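The Word for Lend

by Cherry Mae Catacutan

I should say first that I was only in the room because Chaltu Adugna had lost her voice. She was the proper interpreter, the one with the badge and the good shoes, and I was the one who did fishing quotas and the odd wedding. But she rang me at six in the morning and made a noise like a gate, and then she texted instead, and what she texted was: "It's the minehunters. Wear something dark. Don't improve anything."

If you weren't living in Skekport at the time, the minehunters were all anybody talked about. We had mines in our harbour mouth, left over from a war that had mostly gone off elsewhere, and Escobedo next door had ships that could find them. Nice grey ships with a sonar thing called Flirner on the front. They'd been promising us two of them for so long that there was a song about it, which the fishermen sang outside the Escobedan embassy, and it was quite a rude song, and I'd once had to translate it for the police.

So off I went on the tram in my funeral dress.

The talks were in the old customs house, upstairs, in a long room with a radiator that ticked. Our side was led by Mereana McAlister, who you'll remember if you're local, very tall, spoke as if she was reading to someone in hospital. Their side was Sawsan Qudah, the deputy minister, half her size and with the most beautiful handwriting I've ever seen upside down. I sat between them and a bit behind, on a chair with a short leg.

It began all right! Mrs McAlister said how grateful we were for Escobedo's friendship. I put that across. Madam Qudah said how moved she was by our gratitude for their friendship. I put that back. They did this for a good while, like two people at a door, and I started to think I might be rather good at it.

Then Mrs McAlister said, "We've had a great many kind words. What we need is a date."

I said it just as she'd said it, no sugar. Madam Qudah wrote something down and underlined it. 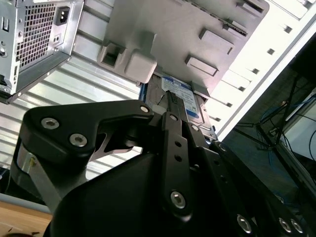 The trouble with "katerin"

Now, Escobedan has a verb, katerin. You use it for a ladder. You katerin your ladder to the man across the road, and he has it, and it's still your ladder, and at some point there's a conversation. But you also use it for a daughter when she gets married (old-fashioned people do, anyway), and you're not expecting her back by the weekend. My grandmother used it for recipes. So it's lend, or it's entrust, or it's give away and feel sad, and you go by the noun.

Ships, as a noun, are no help at all.

Madam Qudah put down her pen and said that Escobedo was prepared to katerin one minehunter in April. And she looked at me. I think she looked at me before I'd even opened my mouth, and I've gone over that look more times than is healthy.

I had perhaps a second. Chaltu says you should always ask for clarification, it's perfectly respectable, you just turn to the speaker and ask. I know that. I teach that, now. What came out of me was, "Escobedo will let you have one ship in April."

Let you have. I was pleased with it for as long as it took to say. It was every bit as slippery as the original, I thought, it had the same give in it.

Mrs McAlister didn't hear any give. She heard have. She went pink, and she reached right across the table and took hold of Madam Qudah's hand, and said, "Thank you. You don't know what that means to us."

And Madam Qudah, who had studied in Porkville for years and whose English, I found out later, was better than mine, let her hand be held. She didn't correct me. She said, in Escobedan, "Please tell her we are neighbours."

So I told her.

Angus Doolan in the corridor

They broke for lunch. I went to stand by the window on the landing and eat the sandwich I'd brought, and Angus Doolan from the evening paper was already there with his foot on the sill, doing up a lace that was done up.

"You're not Chaltu," he said.

"No."

"Is she ill?"

"She's got a throat."

He thought about that. Angus had covered the ports for his whole life and he had a way of being friendly that made you want to check your pockets. He told me that the fishermen had a man at the gate who'd seen the Escobedans carrying in a flag in a box. You don't bring a flag in a box to lend somebody something, he said. You bring a flag in a box when you're taking yours down and letting them put theirs up.

"Whose flag was it?" I said.

"Ah well," said Angus. "It was in a box."

I said I couldn't discuss it. He said of course I couldn't. Then he said, quite idly, looking at the gulls, "Is it lend or give, though? Only I had an Escobedan landlady, and she katerined me a cat."

"Did she want it back?"

"I never knew. I moved out with it."

I'd like to say I went straight to Mrs McAlister at this point. I did set off. I got as far as the door of the little side room where she was having soup, and I could hear her on the phone to the prime minister's office, and she was laughing. I hadn't known she could. She was saying one ship, yes, ours, ours by April, and somebody at the other end must have been shouting it to other people because she kept having to say it again.

I stood there with my hand up to knock, and I thought about my cousin's boat, and about the two lads off the Marigold, whose mum still had the café then. Then I went and sat down on my wobbly chair and waited.

The statement

The afternoon was for the joint statement. It ran to 792 words in English and 889 in Escobedan, because they like a clause, and we went through the pair of them line by line with the radiator ticking. Seven paragraphs of friendship. One on herring. Then the ship.

The English draft, which our people had typed up over lunch, said: "Escobedo will transfer one minehunter to the Republic of Skekport in April."

Transfer! I'd said let you have, and now it was transfer, in a nice clear font.

The Escobedan draft said katerin.

Madam Qudah had both sheets in front of her. She read the English one down to the bottom with the cap of her pen, slowly, and stopped at that line, and I saw the pen cap rest there. One of her young men leaned over and started whispering. She listened to all of it. He was quite upset. I caught "parliament" and I caught "the navy" and I caught a word I'd only met before in the fishermen's song.

And then she turned round to me, properly round, so her chair scraped, and asked in her own language, "Interpreter. In your opinion, do these two sentences say the same thing?"

You're not supposed to have an opinion. It's more or less the whole job. Mrs McAlister was watching the pair of us with her head on one side, waiting for me to say what was going on, and she still had a bit of that pink about her.

"It would depend on the ship," I said.

Madam Qudah's eyebrows moved. "Go on."

"If it's like a ladder, then no. If it's like a daughter, then yes, they're the same."

The young man said something sharp. She put a hand flat on the table and he stopped.

"What did you say to her?" said Mrs McAlister. "What's the matter with it?"

"The deputy minister is asking about a verb," I said, which was true as far as it went.

It went very quiet. Thirty people in that room if you counted the ones along the wall, and you could hear the song starting up outside, a long way down, the clean verse first.

Madam Qudah listened to it. I think she was listening to it, at least. She said, to nobody in particular, that she had three daughters, and that the eldest had gone to live abroad and telephoned when she needed money. Then she uncapped the pen and signed the English, and signed the Escobedan, and blotted them both.

After

The ship came. It was the older one of the two, with a dent in her side, and the Flirner didn't work in the cold, and she swept the harbour mouth from one end to the other and then went round and did it again. The other one never came at all. There's a second song about that.

The spring after, a letter arrived from Escobedo asking, very courteously, whether we'd finished. Our ministry wrote back enclosing the English text. Theirs wrote back enclosing the Escobedan. As far as I know they're still at it, they send each other the same two pages every April, and somebody at our end told me the covering letters have become quite affectionate.

Chaltu got her voice back inside the week. I told her the lot, over chips, and she was silent for so long that I thought it had gone again.

"Let you have," she said in the end.

"I know."

"I told you not to improve anything."

I had a card from Madam Qudah when she retired, in that handwriting. It had a lighthouse on the front. She hoped I was well, and she wondered if I still had the dictionary she'd seen on my knee that day, as it was an edition she'd been looking for, and would I consider katerining it to her.

I posted it the next morning. I haven't asked for it back. 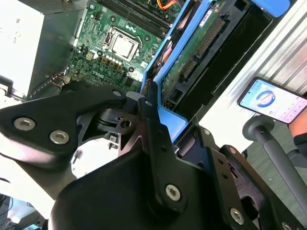 Open desktop computer lying on its side, with the green motherboard and processor showing.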